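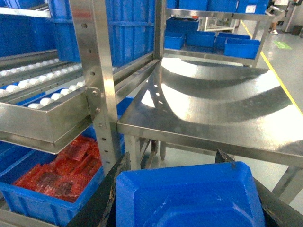
The ferry from Stestness to Havham leaves in the dark for most of the winter. By the time the ramp comes up, the truck drivers are already asleep in the forward lounge with their boots off, and the coffee machine has a line in front of it. The crossing takes a little under three hours if the wind is behind you. It takes longer if it isn't, and on a good many days between the end of fall and the start of spring it doesn't happen at all.

The ship is called the Yang. She was built for sheltered water, sold twice, and bought by the Trendthorpe line when the previous boat on the route could no longer pass her hull survey without money the company didn't want to spend. The Yang is broad and flat-sided and rolls in a beam sea in a way that regular passengers can describe in detail. She has two engines, a bow thruster that works most of the time, and a car deck that smells of diesel and wet sheep.

People on the Havham side have strong feelings about her. She brings in the bread, the mail, the school textbooks, the propane and the replacement parts for everything. She takes out the livestock and the shellfish. When she's tied up, the shop in the village puts a handwritten card in the window with the next expected sailing on it, and the card gets crossed out and rewritten until it has to be replaced.

## A long night off the point

Last July the Yang lost power on an evening run with a nearly full car deck. The cause was a fuel problem, and it took out both engines within a few minutes of each other. The sea was calm. The ship drifted slowly toward the shallows south of the point, dropped an anchor, dragged it for a while, and then held.

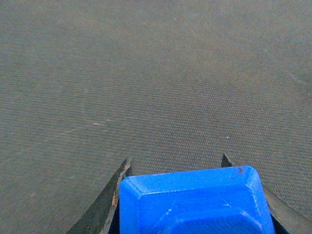 Passengers who were on board remember the quiet first. The engines on the Yang make a noise that you stop hearing after ten minutes, and when it quit, people looked up from their phones. Then the ventilation stopped, and the main lights went to emergency lights. The crew came through the lounges and told everyone what they knew, which at that stage was very little. They handed out water and the whole stock of sandwiches from the galley. Later they handed out the chips and the candy bars.

A tug reached her shortly after midnight. It couldn't get a line across until daylight, and the tow back to Stestness went at a walking pace. In all, 24 hours passed between the time the ramp went up and the time it came down again, in the same port. No one was hurt. A few dogs had to be walked in circles around the car deck, and one truckload of langoustines was a total loss.

Trendthorpe refunded the fares and put foot passengers up in hotels. The line also did something it hadn't done before, and sent its managers over to Havham to sit in the village hall and be asked about it. The meeting went on until late. Most of the questions weren't about the breakdown. They were about the winter before it, when the ship had missed 11 sailings in a single month, and about what would happen when she went away for repairs.

## What a relief boat costs

Every ship has to come out of the water for inspection and maintenance, and for a route with one ship, that means finding another. The market for small passenger ferries that can be chartered for three weeks is not large. The ones that exist tend to be the wrong length for the berth, or too deep, or they load from the side when the dock is built for loading at the stern. Owners know how few of them there are and price them to match. 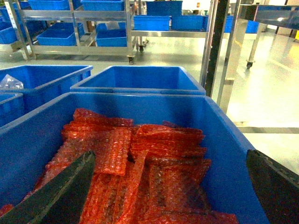

For the past several years Trendthorpe has managed with a freight boat that carries trucks and a handful of passengers, backed up by a small fast craft for people traveling on foot. It's an arrangement that works on paper. In practice the fast craft can't sail in more than a moderate swell, so it spends much of its charter tied to the wall in Stestness with its crew playing cards. Anyone in Havham with a hospital appointment during the dry-dock weeks learns to travel a day or two early and pay for a room.

The alternative is a second ship, owned outright and kept on hand. The company has looked at it more than once. A spare vessel needs a berth, insurance, a skeleton crew and regular running, or its machinery seizes up. The line's position is that fares can't carry that cost, and that the public subsidy for the route was never set with a spare in mind. Islanders answer that the subsidy was set by people who don't have to use the ferry. Both are probably correct.

There's a cheaper proposal, which has more support than you might expect. It would leave the ship alone and spend the money on the dock at Havham. The berth there is open to the southwest, and a fair share of the cancellations happen because the ship can make the crossing but can't lie safely alongside at the end of it. A longer breakwater would help. So would new fenders — the present ones are truck tires on chains, and the ship's paint shows it. 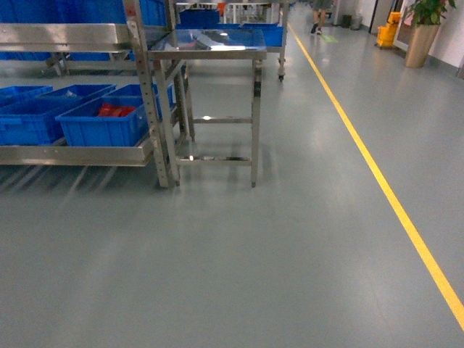

## Waiting on the weather

I took the morning boat on October 27, 2021, with a forecast that had been getting worse since the weekend. The notice board at the Stestness terminal said the sailing was "liable to disruption," a phrase that covers everything from a late departure to a night on a bench. We left on time. Outside the harbor wall the bow went down and came up white, and the woman across from me moved her tea to the floor without looking at it.

The crew on these runs work two weeks on and two off, and many have been on the route longer than the ship has. They watch the swell at Havham on a screen in the wheelhouse and they also call someone on the dock, and when the two disagree they go with the phone call. That morning the answer was that we could probably get in and might not get out again.

We got in on the second try. The linesmen caught the heaving line in a wind that took the hood off one of them, and the ramp went down onto the concrete with the ship still moving under it. The trucks were off in a hurry. A few cars waiting to go the other way were waved aboard, then waved back off again, and the drivers turned around and went home up the hill with their lights on.

By lunchtime the card was in the shop window. It said Friday, with a question mark.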